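Loose covers: what we learned from the August workshops

Hetport Sewing Circle newsletter, March 5, 2018

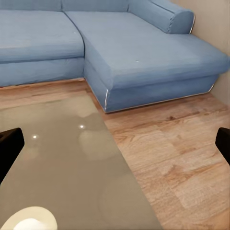 Loose covers were the most requested subject in last year's members' survey, so the August workshops were given over to them entirely. We had 60 places across the month and all of them went. Most people brought a dining chair or a small armchair, and a few came with measurements for something much larger. A corner sofa with a chaise, like the blue one shown, is a big job for a first attempt. The skirt has to follow every side down to the floor, and a hem that wanders a little will show along a long straight front. Rattana Boonyarit, who led the sessions, suggests starting with a footstool.

The main lesson was about washing the cloth first. Cotton and linen both shrink, and a cover that fits in the spring may not go back on after its first wash. Wash the whole length at the temperature you mean to use later, dry it the same way, and press it before you cut. If the piece is too long for your machine, cut it into two and zigzag the raw ends. Wanting Xie lost 50 centimetres from one long piece of heavy cotton, and had to make the piping from something else. The contrast piping looks very good and several people have now copied it.

Measuring took up most of the second session. Take the widest point of each part and write it down straight away. Add a seam allowance of two centimetres, and a tuck-in of at least 15 wherever the back meets the seat. People tend to be mean with the tuck-in. Without it the cover rides up every time somebody sits down, and you will be forever pushing it back. Foam pipe lagging pushed down into the gap holds it well and can be bought from any plumber's merchant.

We had a long discussion about zips and ties. Ties are easier to sew and easier to replace, but they gape on a curved back. Mieczysław Kozłowski prefers a zip down one back corner, bought longer than needed and trimmed. He has also asked me to say that the Cumix clips mentioned in the last newsletter are no longer stocked at the market, though there may be a few left in the cupboard. Ask him before you order from elsewhere.

For box cushions, cut the top and bottom together and notch both at the corners. Sew the zip into the back strip before you join it to the rest. Open the zip halfway before you sew the last side, or you will be unpicking it to turn the cushion out. Three of us did this on the same afternoon.

Fabric costs vary a good deal. The remnant shop in Ukau still has upholstery cotton at the old price, and Nikola Szczepańska will take a carload over again if there is interest. Please give her your name by the end of the month. She has room for three passengers and their bags - bring your measurements with you, as the shop will not take back cut cloth.

The pattern paper is nearly finished. We have 295 pounds in the equipment fund and propose to spend part of it on a new roll and a second pair of long shears. If you have borrowed the old shears, please return them to Czesław Głowacki. They should not be used on paper.

The next set of workshops will cover curtains and blinds. Places are the same price as before and the list is on the noticeboard by the kitchen door.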